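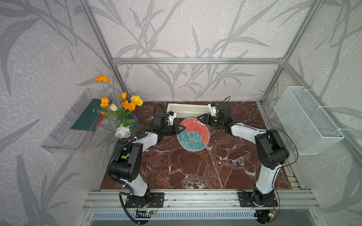
The plate with the big flower: an interview with a secondhand china seller

The owner of Merel, a small secondhand tableware shop in Irnley, has been selling plates for 28 years. She started with a folding table at the November fair and now has two rooms, with stock she puts at some 2,000 pieces. Most of it is plain white. The pieces people ask about are the patterned ones.

"They come in for six white dinner plates and they leave with one red one," she said. "Then they call me and ask if I have another."

The red she means is closer to coral, and the pattern that sells best on it is a single large flower in teal blue with a white outline. It fills much of the face of the plate. There is a cluster of dark dots in the center, and the rim is white. Customers argue over what the flower is.

"Half of them say peony and half say lotus. I write 'flower plate' on the tag and let them decide."

She does not think a plate like that needs a set around it. Her own kitchen has 2 patterned plates and the rest are white. She puts fruit on one and keeps the other standing on a shelf.

"If you have a strong color on every plate, you stop looking at it. And food looks odd on it. Scrambled eggs on coral — I wouldn't."

We talked at the back of the shop, where she unpacks. Her table there is covered with an old wool blanket. She likes stone tops for showing china, dark marble especially, but she won't sort on one.

"Marble is lovely under a plate. It's also where plates go to die. You put one down a little too hard on its foot and there's your chip."

She checks every plate the same way. She stands it up on its edge, holds it by both sides, and turns it slowly toward the window. A hairline crack that hides when the plate is lying flat will often show when the light comes across it. After that she runs a thumbnail around the rim. She used to tap plates and listen for a dull sound, and still does with heavier ones, but she trusts her thumb more.

"Two hands, always. People pick up a plate by the rim with one hand and wave it around while they talk. I've learned to look somewhere else."

Prices at Merel are lower than I expected. A patterned plate in good shape is usually under $60, and many are far less. Chips bring the price down by half. She sells chipped ones for plant pots and is clear with buyers that she would not eat off them.

Her advice on washing is short. Warm water, soft cloth, no scouring pads on the painted side. She doesn't put patterned china in the dishwasher unless the maker says it's safe, and with older plates there is often no maker's mark to go by. For storage she puts a paper towel between plates and keeps the stacks low.

For standing plates up she prefers a grooved wooden rail to wire hangers, which she says can scratch the rim if they are too tight. She moves the ones in the window every few weeks.

I asked whether she had ever kept something she should have sold.

"Plenty. There's a box under the stairs my daughter isn't supposed to know about. She knows about it."

She had a delivery to open before closing, three crates from a house clearance, and she went back to the blanket and started on the first one.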